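Keeping Old Paperback Mysteries Alive: Household Tips for People Who Buy Them by the Box

Filed under: Books, Paper, Smells

I bought a box of used detective novels in February, 200 miles from home, in the rain, and carried it to the car with my coat over the box and nothing over me. By the time I got it into the kitchen I had a carton of country house murders that smelled like the cellar of a country house. What follows is what I do with such a box now, with corrections from readers who know more than I do and are not shy about it.

First, quarantine

Do not put the new arrivals on the shelf. I know you want to. You have a gap next to the locked-room ones and you have been looking at it for months. Leave the box in the garage or on a covered porch for two weeks and open it every few days. Silverfish and booklice like old paste far more than they like plot, and they'll move along a shelf faster than any reader in my family.

Fan each book over a sheet of white paper. Specks that sit still are dirt. Specks that leave are the other thing, and that book goes in a zip bag in the freezer for a week. Press the air out of the bag before you seal it. When it comes out, let it get back to room temperature with the bag still closed, or the damp in the kitchen air will settle on the cover and you'll have traded one problem for another. Label the bag. My husband once thawed a poisoned vicar thinking it was flounder.

The smell

There are two smells. One is old paper, sweetish and a bit like vanilla, and you can't get rid of it and shouldn't try. The other is mildew. For that you want a big plastic tub with a lid, a smaller open tub inside it, and a layer of baking soda or plain clay cat litter in the bottom of the big one. Stand the books in the small tub with their pages slightly open, put the lid on and go away. Check after a week. Bad cases take a month.

Things I have tried that did not help: dryer sheets (now it smells of mildew and a motel), coffee grounds (now it smells of mildew and ambition), and a spray called Jitness that a neighbor swore by, which left the endpapers wavy.

If there's fuzz you can see, take the book outdoors, wear a mask, and brush it off with a soft dry paintbrush, always away from the spine. If the fuzz comes back, let the book go. It's a four-dollar mystery. You can find out who did it some other way.

Price stickers

The secondhand trade has a firm belief that the right place for a sticker is on the detective's face. Warm it with a hair dryer on low for half a minute and lift a corner with a fingernail or an old plastic card. Go slowly and keep the card flat. On a glossy cover, leftover gum comes off with a drop of lighter fluid on a cotton ball, with the window open and the stove off. On a matte or uncoated cover do nothing wet at all. Roll the gum off with a clean white eraser and accept what's left.

Pencil on the inside is easy. Ink is there for good, including the ink of the person who owned my copy of a very famous train mystery before me and wrote the name of the murderer on page 2. 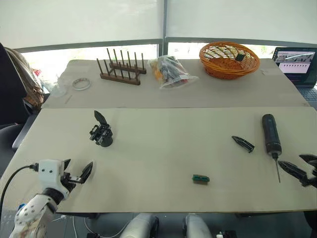 Loose pages and tired spines

Cheap paperback glue goes brittle, and the page that falls out is always in the last chapter. Don't use household tape. It yellows, it creeps, and in ten years it lets go and leaves a brown stripe to remember it by. Don't use superglue, which dries like glass and cracks the first time you open the book.

What you want is white PVA glue, the flexible kind sold for bookbinding. The ordinary school kind will do in a pinch if you don't mind it being a little stiff.

For a single loose page: square it up and run a very thin line of glue along the inside edge with a toothpick. Slide it home until it lines up with its neighbors at the top and the outer edge. Tuck a strip of wax paper on each side so you don't glue the whole denouement shut. Close the book, put something heavy on it, and leave it overnight.

For a spine that has split clean in half: open the book at the break, brush glue down both sides of the crack, and close it. Wipe whatever squeezes out at the top and bottom. Wrap the book in wax paper and stack the complete works of somebody on top. I use a set of legal thrillers I was given, and it's the best use I've found for them.

Dolores Kapoor wrote in to say I'd been using too much glue in an earlier version of this page. She was right. If you can see it, it's too much.

Flattening a curled cover

Do it in a dry week. Put the book under a weight with a sheet of blotting paper or plain paper towel inside the cover, and change the sheet every other day. Patterned paper towels will print their pattern on the cover. I own a hardboiled private eye with a faint border of geese.

Don't iron a book. I get mail about this. Yes, low heat, yes, through a dish towel, and yes, Barrett Wojcik, I believe yours came out fine. Laminated covers bubble, and a bubble is forever.

Shelving

Keep them off outside walls, off the floor, and out of the sun. Red spines fade first, and publishers of crime put out a great many red spines. Pack them snug enough to stand up straight, loose enough that you can get one out by pushing in its neighbors and gripping the middle. Pulling from the top of the spine is how the top of the spine comes off.

Two rows deep is fine if you put the back row on a length of two-by-four so you can read the titles. Otherwise you'll buy the same book again under its American title, its British title, and the title they gave it for the television version. I have done all three with one book and enjoyed it each time, having forgotten the butler.

If the room is damp, a small tub of moisture absorber at the end of the shelf helps. Empty it before it's full. Mesfin Gebru emptied his after.

Lending

Write your name in pencil inside the back cover, where it does no harm. Write down who has what. Keep the list somewhere other than inside a book you might lend.

Questions about hardcovers with dust jackets go on the other page, where Razia Yousafzai is still arguing with me about jacket protectors.

Last updated 11th April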